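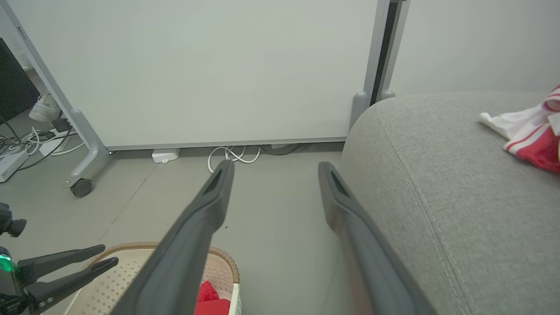

旧市電車庫の屋根を残して、路地のある図書館に
ロネック地区の新しい公共図書館「ファヴィネ」、10月に開館

建築設計事務所シフエンテス(Cifuentes)は、ロネック(Loneck)地区で工事を進めてきた公共図書館「ファヴィネ(Favine)」の建物が完成し、10月に開館することをお知らせします。市電の車庫だった鉄骨造の大屋根をそのまま使い、その下に木造の小さな部屋を17室並べた、平屋一部2階建ての図書館です。設計を始めてから4年、ようやく皆さまに扉を開けてご覧いただける日が近づいてきました。所員一同、とてもわくわくしています!

屋根の下に、もうひとつの町

車庫の大屋根は、のこぎりの歯のような形をしています。北向きの高窓から入る光がとにかく美しく、初めて現地を訪れた日、私たちは図面を取るのも忘れてしばらく床に座りこんでいました。この光を一つの大きな部屋で独り占めにするのはもったいない。そこで、屋根の下を細かく区切り、部屋と部屋のあいだに幅の違う路地を通すことにしました。

路地の向きは、かつて車両が出入りしていた線路の向きに合わせています。南の入口では扇のように開き、奥へ進むにつれてほぼ平行になります。もともとの線路の曲がりに沿っているため、まっすぐな壁のほうが少ないくらいです。書架の製作を担当した木工所には、一台ずつ寸法の違う棚をお願いすることになりましたが、仕上がった棚が壁の曲線にぴたりと沿ったときには、現場で思わず拍手が起こりました。

線路が敷かれていた溝は埋めずに残し、その上に木の床をかけています。溝の中には暖房の配管を通しました。児童書の部屋だけは溝の一部を掘り下げたままにして、子どもたちが腰かけたり、寝そべったりできるくぼみにしています。

古い鉄骨との付き合い方

柱と梁は塗り直さず、さびを落として透明の保護材をかけました。職人が書きつけた白墨の番号や、何度も付けかえられた金物の跡がそのまま見えます。新しく加えた補強材は、形も色も古いものに似せていません。どこまでが車庫で、どこからが図書館なのか、歩きながら見分けていただけるはずです。

木造の部屋はどれも大屋根から離れて立っています。壁の上端と屋根のあいだには空気の層があり、高窓を開けると、夏の熱は路地の上を抜けて外へ出ていきます。部屋のなかは天井が低く、しんと落ち着いています。路地に一歩出ると急に頭の上が高くなる。この差がたまらなく楽しいので、ぜひ何度も出たり入ったりしてみてください。

壁に使った木材は、ウヴムスカ(Uvumska)の製材所から届いたカラマツです。節の多い材も選り分けずに使いました。節の多い面は路地側に、少ない面は閲覧室側に向けています。雨の日には木の香りが少し強くなり、これがまた本を読むのにちょうどいい気分にさせてくれます。

設計者より

設計を担当したトリニダード・カサード(Trinidad Casado)は次のように話しています。

「車庫は、電車が夜に帰ってくる場所でした。朝になるとみんな出ていって、夕方にまた戻ってくる。図書館の本も同じだと思うのです。出ていって、戻ってきて、また出ていく。そのことに気づいてからは、平面図がどんどん描けるようになりました。初めの案では部屋を碁盤の目に並べていたのですが、模型をのぞくとどうも息苦しい。線路の図面を重ねてみたら、急に建物が動きだしたように見えて、その晩のうちに全部描き直しました。構造の担当者には翌朝ずいぶん渋い顔をされましたけれど、昼過ぎには彼のほうが夢中になっていましたよ」

通り抜けられる図書館

敷地の北と南には高低差があり、これまで住宅地から停留所へ出るには、車庫の塀に沿って大きく回り道をする必要がありました。今回の計画では塀を取り払い、建物の中央を貫く路地を、朝7時から夜10時まで誰でも通れる道にしています。本を借りる用事がなくても、買い物の帰りや犬の散歩の途中に、どうぞ遠慮なく通り抜けてください。路地沿いには長さ30メートルのベンチを造り付けました。継ぎ目の金物は、取り外したレールの留め具を磨いて使ったものです。

北口の前には、車庫の時代からある2本のプラタナスが立っています。枝ぶりに合わせて庇の一部を切り欠いたので、下から見上げると、庇の縁が葉の影をなぞるような形になっています。

内覧会について

開館に先立ち、報道関係者および建築・図書館関係の方を対象とした内覧会を行います。午後2時に南口へお集まりください。カサードと構造・設備の担当者が、路地をひとめぐりしながらご案内します。説明のあとは日没まで自由にご覧いただけます。高窓の光は夕方がいちばんの見ごろです。お時間の許す方は、ゆっくりお過ごしください。

床の溝をまたぐ箇所がありますので、かかとの低い靴をおすすめします。三脚を使った撮影も可能ですが、路地では通行の方の妨げにならないようご配慮をお願いします。

建物概要
名称:ファヴィネ(Favine)
所在:ロネック地区 旧市電車庫
用途:公共図書館、通り抜け通路
構造:鉄骨造(既存)、木造(新設)
部屋数:17室
設計・監理:シフエンテス
設計担当:トリニダード・カサード

図面および竣工写真をご希望の方、内覧会への参加をご希望の方は、シフエンテス広報担当までご連絡ください。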